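Kids' Corner > Outdoors > Islands and Ferries

What Is a Tide Island?

April 2021
By Petro Dmytriv

Some islands are only islands part of the time. Sounds made up. But you can walk to one in the morning, eat your lunch, and by afternoon there's water where the path was. They're called tidal islands, and Flosstead is one of them.

So how does it work?

The moon pulls on the ocean. Sun does too, but less, being so far away. The pull makes the water bulge out a little on the side of Earth facing the moon, and on the far side as well. Earth spins. Your beach rides through one bulge, then the other. Water comes up – high tide. Water goes down – low tide. Most coasts get two of each in a day, plus a bit. The "plus a bit" is why high tide comes later tomorrow than it did today.

Now picture a strip of sand between the beach and a small island. A low strip, just a bit higher than the sea floor on either side. At low tide it pokes out. At high tide it's gone. The strip is called a bar, or sometimes a causeway if people have put stones down to make a proper path.

The bar at Flosstead

It runs from the town beach at Kistton out to the island. Sand first, then pebbles, then a slippery part with green weed all over it. Go slow on the green part. I have fallen on it. Twice, same knee.

You get 5 hours to go over and come back. Not 5 hours on the island! That's the whole thing, walking included. The times are on a board at the Kistton end and they change every day, so yesterdays time is no good to you.

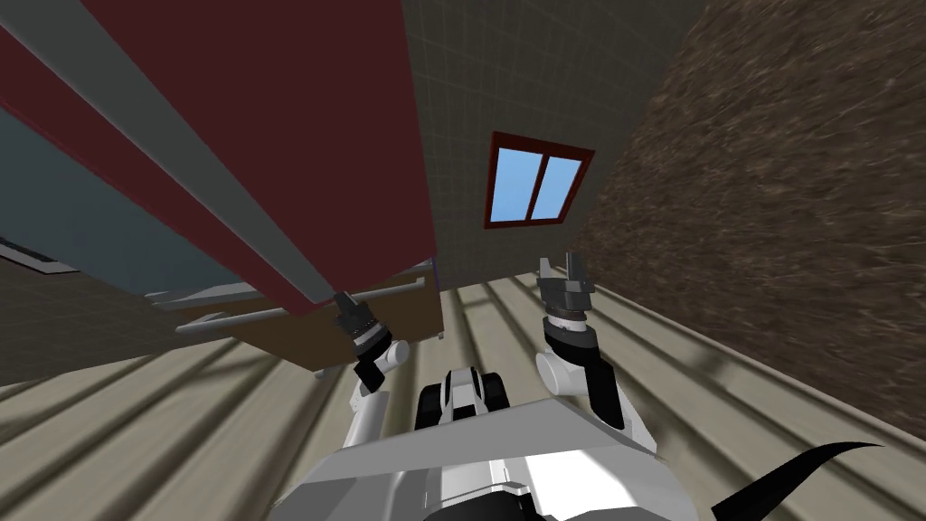
Aisha wrote in to say her class got to the board and half of them read the high tide line by mistake. Wrong line, wrong way round. Her tip is to put your finger on the word LOW and slide it across to today's date, then have a grown-up check it.

Good tip. Do that.

What's out there

Birds, mostly. Oystercatchers – black and white, long orange beak, very loud. They nest right on the pebbles, and the eggs look like pebbles too. In June part of the beach gets roped off so nobody steps on a nest. Stay on your side of the rope, even if your hat blows over it. Ask the warden to get it.

There's one house, called Hutsuliak, after the family that built it. They kept sheep. The sheep walked over the bar at low tide to be sold, and there's an old story that one of them turned round halfway and went home by itself. Could be true. Sheep are stubborn.

At the top of the hill is a stone wall you can sit behind when it's windy. It's always windy.

What about the people who live on islands like this?

They plan everything by the tide. School, shopping, the dentist. If the bar is covered you wait, or you take a boat. Mail comes when it can. A birthday cake might have to come a day early. Some kids love it, a day stuck at home with the sea all round. Some get bored by lunchtime.

Words to know

Tide – the sea going up and down.
Bar – a strip of sand or pebbles the tide covers and uncovers.
Ebb – water going out.
Flood – water coming in. Doesn't mean your basement, just the tide.
Slack water – the short time when it's hardly moving at all.

If the water starts coming in

Turn back early. If you're on the island and the path is already wet, stay on the island. Don't run for it. Water on a bar can come from both sides at once and the middle isn't always the highest part, so the bit behind you may go under before the bit in front. Staying put is boring and cold and your sandwiches are gone. Still stay put. Get up high, call for help, wait for the next low tide or a boat.

Try this at home

Get a baking tray. Make a hill of wet sand at one end and a smaller one at the other, with a low ridge joining them. Pour water in slowly at the side, 500 ml or so depending on your tray. Watch which part of the ridge goes under frist. Then scoop some water out with a cup and see which part comes back. Make the ridge wavy and try again. Best done outside.

Contact us | Copyright Kids' Corner | Back to top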